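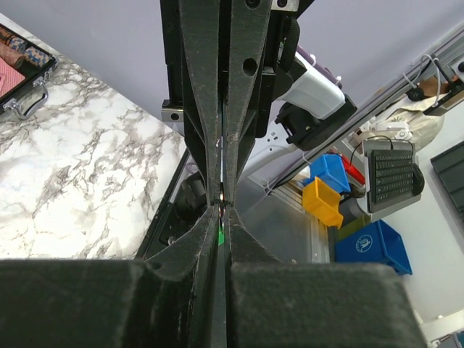
Stop buying clever fingers

I've spent more time than I'd like swapping grippers on and off the same arm, and I've come round to a view that won't make me popular: most of us should stick with two plain parallel fingers and spend the money on the camera.

Look at the pair at the top of this page. Long, tapered, matte black plates with a bit of dust on them, and when they close there's only a narrow seam between the two. You wouldn't put them in a brochure. I'd still pick them over the Trileo hand we tried in July, which has soft pads, a lovely curve and four settings I never got to the bottom of (the manual is no help at all).

The Trileo did pick things up nicely, I'll give it that. Grapes, socks, a bread roll! But put a poker chip flat on a hard top and it just pawed at the thing. The plain fingers got an edge under it on the second go, and a thin stiff tip is a dull answer to a dull problem. I was a bit cross at how easy it looked.

Then there's the camera. Ruth Guzmán, who runs the bench at Ukcombe with me, likes hers fixed overhead, and we've argued about it over more than five lunches now. Her point is fair – a wrist camera spends its whole life staring at the gripper, and the fingers take up a huge slice of the view. Mine is that the slice they take up is the bit I care about. When a grasp goes wrong I want to see the tips, and an overhead camera mostly shows me the back of the arm.

Where I'll give ground is on controllers. I stuck with the Carance box for far too long out of habit, and the Okonkwo one is simply nicer to live with. It closes gently, it stops when you tell it to, and I can change the grip force without restarting everything and going off to make tea.

So if you've got a bit of budget left, leave the fancy hand in the basket for now. Get a decent wrist camera and a controller you don't swear at, then run plain fingers until you hit an object they really can't manage. Mine was a wet sponge, and I'm still working on that one.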